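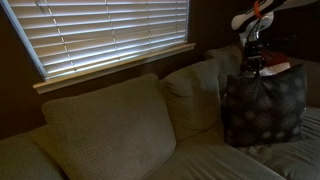 The living room in our apartment faces west, and from May to October it overheats every afternoon. This summer I kept a log to find out how much of that comes through the glass and how much through the wall.

The setup was simple. I put one Telside temperature logger on the inside sill, one on the wall near the door, and one outside under the eave. All three recorded every 20 minutes. I ran the log for 40 days and exported the readings to a spreadsheet each weekend.

For the first half the blinds stayed open. For the second half they were closed at noon and opened again after sunset. Outdoor highs were close enough between the two halves that I did not try to correct for them.

With the blinds open, the sill logger peaked 13 degrees (Fahrenheit) above the one by the door. With them closed the gap got bigger, which surprised me until I looked at where the logger was sitting. It was between the slats and the glass, where the warm air collects. The door logger is the one that matters, and it dropped by up to 4 degrees at 5 p.m.

Slat angle made a smaller difference than I expected. Tilting them so the room side points down sends more light to the floor. Tilting them the other way sends it to the ceiling, which makes the room brighter. I could not separate the two in the temperature data.

The wall is a different problem. It is uninsulated block and keeps giving off heat until after 10 p.m., whatever the blinds are doing. Opening the windows on both sides of the apartment at that hour helps more than anything else I tried.

I also priced an exterior shade. Lastent makes a manual one in our width for $195, without brackets. The Camenzind version has a better crank but needs holes in the frame, and our lease does not allow that. I have asked the building office about the Lastent. If they approve it, I will run the same log next summer with the loggers in the same spots, except the sill one, which is moving to the bookcase.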